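Mutska household chores set – README

Can a machine tidy a bedside table yet? Partly, and we're really excited about which parts! Mutska collects small chores done with a hand-held gripper in real homes. Version 5 adds jewellery sorting, 49 episodes in all.

Bangles are going well – a policy trained on version 4 picks them up at the first try more often than not. Necklaces still beat it.

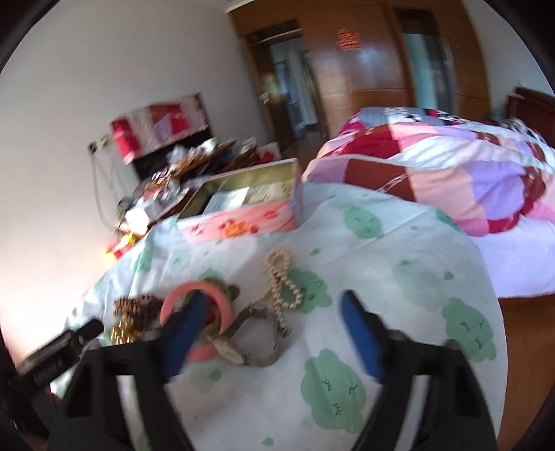

Jewellery task: bangle, bracelets, watch and pearl necklace on the cloud-print cloth, open box at the back.

Each episode folder holds 2 files, the video and the gripper track. Known gaps: clasps are never fastened, and shiny metal upsets the depth estimate.

Questions and odd failures to Tharindu Majumder at Munasinghe – we love the odd failures.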